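Candlow Home Forum > Kitchens and Appliances > Are extended warranties on dishwashers ever worth it?

Page 1 of 1

dripline70
Posted 9:14 pm

Looking for a reality check. We're buying a Jindden dishwasher to replace the one that came with the house. The salesman at Kershaw wants to put us on a five year protection plan for $109. He says repairs on these run several hundred dollars and that "the electronics aren't what they used to be." Funny thing to say about a machine you're trying to sell me.

I read the brochure at the counter and again at home, and I still can't tell what it covers that the maker's one year warranty doesn't, apart from the years. Has anybody here bought one of these plans and had it pay for something?

mossback
Posted 9:31 pm

No. Save your money. The store keeps a big slice of that $109 or he wouldn't be pushing it so hard. If the average buyer came out ahead they'd stop selling it.

twoforks
Posted 9:40 pm

I'm going to disagree with mossback. I had a plan on a fridge and the compressor quit in year four. They sent a guy, he ordered the part, and I paid nothing. It took 18 days and we lived out of a cooler, but I paid nothing. Without it I'd have been buying a new fridge.

mossback
Posted 9:52 pm

And how many plans did you buy over the years that never paid a dime? That's the part that never makes it into these stories.

twoforks
Posted 9:58 pm

Three, maybe four. I still think I'm ahead. I haven't sat down with a pencil.

mossback
Posted 10:01 pm

Sit down with a pencil.

Heloise_not_that_one
Posted 10:20 pm

I used to answer phones for a plan company (not the one Kershaw uses, as far as I know, they change partners). I'm not going to tell you they're all crooked. What I will say is that most of the calls I took were from people who thought something was covered and it wasn't. Racks, door seals, spray arms, anything they could call a wear item. Hard water damage was a big one. So was "food debris," and I'll let you think about how often a dishwasher has food debris in it.

Get the full terms, the long ones, before you pay. The brochure is marketing. Look for a section called exclusions or "what is not covered" and see how it compares in length to the part before it. Also check whether the five years starts on the day you buy or the day the maker's warranty runs out. With a lot of them it's the day you buy, so your five years is really four.

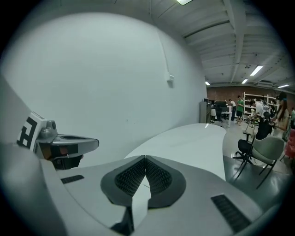 Another thing to look for is the limit on what they'll pay. Some plans cap it at the purchase price, which is fair enough. Others cap it at the "current value" and they get to decide what that is. I saw people offered store credit for $70 on a machine they could have fixed for not much more.

dripline70
Posted 7:05 am

Thanks, that's useful. I asked for the full terms and he said they get emailed after purchase. I said I'd like them before purchase. He said he'd see what he could do.

mossback
Posted 7:22 am

There's your answer.

gableend
Posted 8:47 am

Not necessarily. Half the people on those sales floors have never been asked for the terms and wouldn't know where to find them. Try the website, they're usually buried at the bottom. I do agree you shouldn't pay until you've read them.

We redid our kitchen last August and the appliances came to $3785 all together. They wanted to sell us a plan on every single piece. I put what it would have cost into a savings account and called it the repair fund. So far it's bought one igniter for the stove.

twoforks
Posted 9:10 am

That works if you leave the money alone. I know myself. The repair fund would be a weekend at the lake by October.

Heloise_not_that_one
Posted 9:33 am

That's a fair point and a better argument for the plan than anything the salesman said.

plainpine
Posted 12:16 pm

Check your credit card first. Mine adds a year to the maker's warranty for free. You have to keep the receipt and the forms are a pain, but it did pay out on an Indik microwave I had.

mossback
Posted 12:40 pm

Lots of cards have dropped that. Read the current benefits guide before you count on it.

dripline70
Posted 6:28 pm

Update. Found the terms on the website. Racks, seals, filters and "mineral accumulation" are all excluded, and we have terrible water. The clock starts on the day you buy. They can also replace it with a refurbished unit "of like kind," and that ends the plan.

Bought the dishwasher, skipped the plan. He asked me twice more at the register.

twoforks
Posted 6:45 pm

With hard water and those exclusions I'd have skipped it too. I'd still buy one on a fridge.

mossback
Posted 6:51 pm

Of course you would.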